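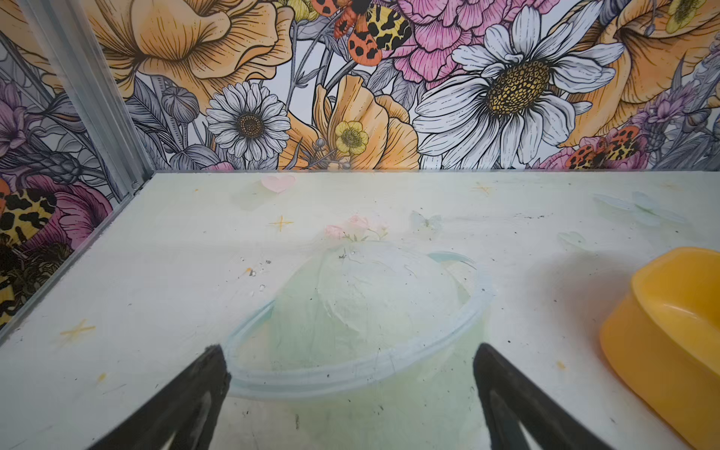
Gripper fingers either side of the lidded green container, yellow bowl to the right.

Checking a table cell before a recording run

These are the steps we follow at the Inidholm site for tabletop handling work. They apply to the Nisel cells and to the older Pruitt bench. Allow 20 minutes the first time.

1. Put the arm in hold and press the stop button once. The status light must change within 2 seconds. Reset it and carry on. If it doesn't change, tag the cell out and tell the shift lead.

2. Look at the wrist view. Both fingertips should be in shot, with the target between them. Wipe the lens with a dry cloth if the picture is hazy.

3. Check the tabletop. Crumbs and drops of water count as a fault under the Skulholm sheet, even small ones. Brush first, then wipe. Stickers and printed patterns may stay, but write the pattern name in the log.

4. Check the objects. Scratches are allowed on plastic tubs and bowls. Cracks are not. Lids must be pressed down all the way round.

5. Leave room beside the target for the fingers to open fully. Move any neighbouring bowl or cup by hand, with the arm still in hold.

6. Close the gripper on the test block at low speed, then open it. Do this twice and listen for clicking.

7. Fill in the log: cell, objects, wall pattern, your initials. Runs without a log entry are thrown out. In July we checked 1,538 runs and lost 98 of them this way.

Repeat steps 3 to 5 whenever an object is swapped. Step 1 is done again after every break, including short ones.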